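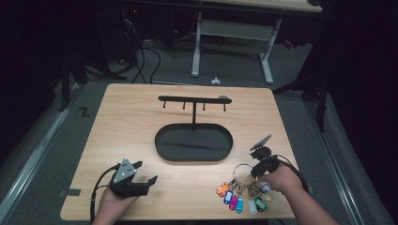 Skurcombe, 20 July 2025

The hardest thing in our lab is a bunch of keys. I say this as someone who has spent 2 years being shown grippers by people who are sure that the hard thing is an egg. Every maker's demo has an egg in it. The egg is lifted, held up to the light and put back, and everyone in the room breathes out. Eggs are easy. They stay egg-shaped while you think.

A key ring with a bunch of plastic tags on it has no shape at all until you pick it up, and then it has a new one every time you move. Hold it by the ring and the tags drag along behind like children leaving a beach. Hold it by a tag and you have hold of a tag, and the rest goes wherever it likes. The job we set is to get the ring on to one of the hooks of a small black key stand. My aunt does it in the dark with shopping in her other hand.

We tried two pairs of hand-held grippers on it this summer, the Kimer and the Hakala. Both are the sort you carry yourself, one in each fist, with a cable trailing off each and a plate on top for the tracking. The idea is that a person does the task through the jaws, and the arm learns from that later. I think the idea is a good one. I also think the way we compare the tools is daft, and I would like to complain about it.

The usual measure is success rate. Dagmar Kadlec ran 30 goes with each pair and the two came out level, which the Zirkumstead people, who paid for the work, took as meaning that we should buy the cheaper one. Fair enough on paper. But a person holding a bad gripper will make it work. We are terribly good at that. We lean, we hold our breath, we turn an elbow out to where no robot arm on sale could follow it, and the ring goes on the hook and gets a tick.

What I wanted to know was how much of each tick belonged to Dagmar. With the Hakala she was standing almost still by the end of the morning. With the Kimer she had worked out a sort of curtsey, needed to bring the ring in level, and she had no idea she was doing it until Kamil Bartoš did it back to her at lunch. An arm bolted to a bench can't curtsey. Every one of those goes is in the training set as a success.

So my case is for writing down the awkwardness. Ask the person after each go how odd it felt, out of 9 if you must have a number, and print that next to the success rate in the same size of type. Svatopluk Havlíček says this is soft data and that I'd be laughed out of a review. He may be right, though he has also been wearing a wrist support since he took his turn with the Kimer, and I would call that fairly hard data.

I have a smaller grumble about the second hand. Nearly all of these tasks are recorded with two grippers, and in the key task the left one mostly hangs about with its jaws open, like a guest who has offered to help with the washing up. Lenka Dvořáček would cut it and halve the cabling. I'd keep it in, but let it do something: steady the base of the stand, say, which is light enough to skid when the hook is caught at a bad angle - and was caught at a bad angle by all of us, me most of all.

We bought the Hakala in the end, after an argument lasting 20 emails. Roos Mulder has booked the arm for October, when we'll see what it makes of Dagmar's half of the recordings. The Kimer pair is in the cupboard if anybody wants to borrow it. Bring your own wrist support.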